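Home » Work with us » Court and crime desk

Court Reporter, Stundcombe
Reference 1552
Full time, 40 hours per week. Fixed term, 11 months, from July.

Keleo News is recruiting a reporter to cover criminal trials, inquests and sentencing hearings at Stundcombe. The post reports to Rodica Jitaru, court and crime editor.

Duties
Attend hearings in person and file running copy.
Produce a full report within 46 minutes of a verdict.
Check names, ages, charges and addresses against the court list before filing.
Record all reporting restrictions in the case log and apply them to copy, headlines and social posts.
Maintain the forward diary of adjourned cases.

Requirements
Accurate shorthand or equivalent note-taking. Audio recording is not permitted in the courtroom.
Working knowledge of contempt and of the rules protecting minors and victims of sexual offenses.
Two years in a newsroom, or one year covering courts.
Experience with the Lodent content system is useful. Training is provided.

Conditions
Some cases involve homicide and child deaths. Reporters may ask to be moved off a trial at any stage. Counseling is available through the staff plan. Travel to Ninh is required for appeal hearings and is reimbursed.

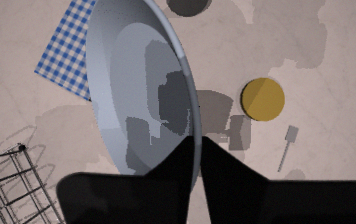
Metal vessel on a countertop. Computer-rendered image.

How to apply
Send a resume, two published court reports and the unedited notes for one of them. Quote the reference number. Shortlisted applicants will take a written law test and a timed filing exercise, starting at 9:30 a.m. Applications without notes will not be considered.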